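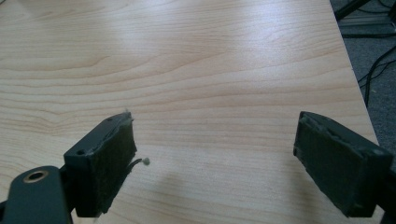 Open day at Conivano, Sunday, April 15, 2018

So I finally got to nose around the Conivano studio, and what a treat! I'd only known them for the Lendora rebrand (the one with the squashed yellow letters), but they do shop interiors and exhibition stands too, all out of one old Amaral warehouse.

We started upstairs with the type people, who had 66 versions of the same lowercase "a" pinned to a wall. I liked number two, they went with something else - oh well. Then down to the print room, where a designer talked us through the Trandis packaging and why the first 600 boxes had to be redone in a warmer gray.

Coffee was good, parking was awful. They're doing another one in July and I've already put my name down.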